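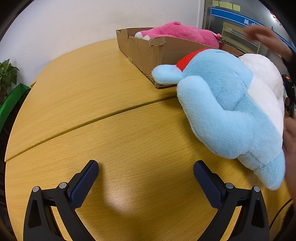
Tip 4: Test grip pads on soft toys before hard ones

Plush hides a bad pad. The fabric gives, the fingers close further than planned, and a weak grip can pass for a good one. Run the soft set first and write down the finger gap at each lift.

Pads compared on the bench: Bretetti crosshatch, Kastent smooth, Brulent ribbed. Same fingers, same screws, 12 lifts per pad per toy.

1. Set the toys against an open cardboard box. A torn flap is fine.
2. Approach with the fingers wide open. Close on the body, then repeat on a limb.
3. Lift to 80 mm and hold for 5 seconds.
4. Log slip, twist or drop. Do not log "okay."

Results: the smooth pad twisted on long-bodied toys. The ribbed pad held but collected lint in the grooves. The crosshatch pad held on body and limb and brushed clean with an old toothbrush.

Lighting: a glossy tabletop can throw a pale spot between the fingers. Turn the lamp before changing the exposure.

Screws: check all of them after each pad swap. Henryk Jabłońska uses a short driver and stops at snug. Overtightening bows the pad.

Pad life: the Brulent set was replaced at 2000 closures. The Bretetti set is still in use.

Tip 5: Storing spare pads flat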